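直して使うということについて、この頃考えていること

うちの台所には、持ち手を二度つけ替えた片手鍋があります。本体は結婚したときに買ったもので、最初の持ち手は焦げて割れ、二代目はねじ穴が広がってぐらぐらになり、いまは三代目が付いています。家族には「もう新しいのを買えばいいのに」と言われますし、値段だけで考えればたぶんその通りなのでしょう。それでも味噌汁はこの鍋で作りたいし、重さも、縁から湯が垂れるときの癖も、手のほうがすっかり覚えてしまっているのです。

物を直して使うことについて書こうとすると、どうしても説教くさくなりがちです。昔の人は物を大事にした、いまの人はすぐ捨てる、というあの調子ですね。私はあれがあまり好きではありません。昔の人だって、安くて丈夫な替えがすぐ手に入ったなら、けっこうあっさり捨てたのではないかと思うからです。私の祖母は物持ちのいい人でしたが、電気炊飯器が家に来た日に、それまでの釜を未練もなく物置に下げたと聞いています。大事にすることと、しがみつくことは、近いようでいて少し違うのでしょう。

ですからここでは、直すのが偉いという話はしないつもりです。私が書きたいのはもう少し手前のこと、つまり、直そうと思ったときに直せるかどうか、そもそも蓋が開くかどうか、という話です。

十一月に、長く使っていたGullowの卓上ランプが点かなくなりました。電球を替えてもだめで、スイッチを押す感触だけがなんとなく頼りない。ははあ、これは中の接点だなと素人なりに見当をつけて、コンセントを抜き、底を見てみたのですが、ねじが一本もないのです。ゴムの足をはがしてみても、ない。継ぎ目に爪を立ててみても、びくともしない。きれいに、つるりと、接着されているのでした。買ったときには、この継ぎ目のなさを美しいと思って選んだわけですから、文句を言えた義理ではないのですけれど。

問い合わせたところ、とても丁寧な返事が来ました。修理は受けていないので、よろしければ後継の品をご検討ください、とのことでした。応対してくださった方には何の不満もありません。ただ、電話を切ってからもしばらく、あの開かない底を指でなぞっていました。中のどこか小さなところが一つ悪いだけだろうに、そこへたどり着く道が最初から作られていないというのは、なんとも寂しいものです。

そのあとで思い出したのが、古い足踏みミシンのことでした。母が使っていたもので、引き出しに薄い冊子が入っていて、油を差す場所が十三か所、図で示してありました。子どもの頃の私は、その図のとおりに油を差す係だったのです。上の板を外すと、中の仕組みが丸見えになります。どの棒がどの棒を押して、針が下りてくるのか、眺めているだけでなんとなく分かる。分かったからといって私に直せたわけではありませんが、あの頃の私は、機械というものを怖いと思ったことがありませんでした。

開けられるということには、直せるという以上の効き目があるのだと思います。中が見えると、その物との付き合い方が変わるのですね。無理な力をかけなくなるし、変な音がすれば、あのあたりかなと想像がつく。人付き合いに似ている、などと言うと大げさですが、相手の事情が少し分かっているだけで、こちらの態度がずいぶん柔らかくなるのは同じです。

身近なものでいえば、デスクトップ型のパソコンは、いまでもかなり気前よく中を見せてくれる部類に入ります。 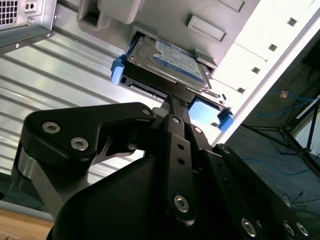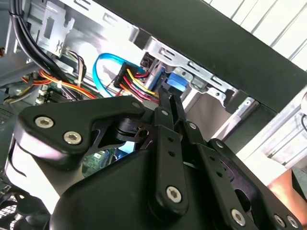
側面の開くケースと、ドライブの収まるあたり。

私はパソコンに詳しいほうではまったくなくて、長いこと、あの箱の中には専門家だけが触れてよい何かが詰まっているのだと思い込んでいました。それが、七年使ったValluraの機械の調子が悪くなったとき、近所の修理店で蓋を開けて見せてもらって、ずいぶん印象が変わりました。部品がそれぞれの持ち場に収まっていて、悪くなったところだけを替えればよいという。なんだ、台所の引き出しと同じではないか、と急に親しみがわいたのを覚えています。

そのときの部品代と手間賃を合わせても、新しく買うよりはだいぶ安く済みました。とはいえ、いつもそううまくいくわけではありません。Baloghの掃除機のときは、モーターを取り寄せて付けてもらうと、同じくらいの新品が買えてしまう値段になりました。さんざん迷って、結局は買い替えました。そういうこともあります。直せることと、直すのが得であることは別の話で、ここを一緒にしてしまうと、修理を勧める側の言うことがだんだん苦しくなってくるように思うのです。

作る側の事情も、少しは想像してみるべきでしょう。接着すれば薄くなるし、水も入りにくい。ねじを使えばその分だけ手間が増え、開けた人が怪我をする心配だって出てきます。部品を何年も倉庫に置いておくのにもお金がかかる。私たちが薄さや軽さや安さを喜んで選んできた結果が、いまの開かない底なのだとしたら、一方的に責めるのは虫がよすぎます。

それでも、と私は言いたいのです。開け方くらいは教えてくれてもいいのではないか。ここから先は危ないから専門の人に頼みなさい、と書いてあるなら、それで構いません。私だって何でも自分でやりたいわけではなく、電気のことはやはり怖いですから、たいていは喜んでお任せします。けれども、任せる先の人までが開けられないのでは、どうにもなりません。近所の修理店のご主人も、近頃は腕よりも、部品と図面が手に入るかどうかで仕事が決まるのだとこぼしていました。腕のある人が、その腕を使えずにお客さんを帰している。これは私たちみんなにとって、ずいぶんもったいない話ではないでしょうか。

隣町のFivthorpeという雑貨店では、扱っている品の棚に小さな札が付いていて、替えの部品があるかどうかが書いてあります。水筒のパッキン、急須の蓋、傘の骨。ある日、水筒のパッキンを一つだけ買って帰りました。税込みで三百七十円でした。たったそれだけのことなのに、帰り道はなんだか足取りが軽くて、水筒を一本まるごと買った日よりもよほどうれしかったのです。おかしなものですね。

あの札のような知らせ方が、もう少し広まってくれたらと思います。値段の横に、替えの部品があるか、何年先まで手に入るのか、どこに頼めばよいのかが書いてある。それだけで、選ぶときの目がずいぶん変わるはずです。全部の品がそうなる必要はありません。開かなくてもいいから美しいものが欲しい、という日だって私にはありますし、そういう日は、そうと知ったうえで買えばよいのです。私がランプのことで少し傷ついたのは、直せなかったからというより、直せないと知らずに七年も機嫌よく付き合っていたからなのかもしれません。

あのランプは、まだ本棚の上に置いてあります。点かないのに、形がいいものですから、つい片づけそびれているのです。家族はもう何も言わなくなりました。鍋の三代目の持ち手のほうは、先週あたりからまた少しゆるんできたようで、今夜、洗い物が済んだらねじを締めてみるつもりです。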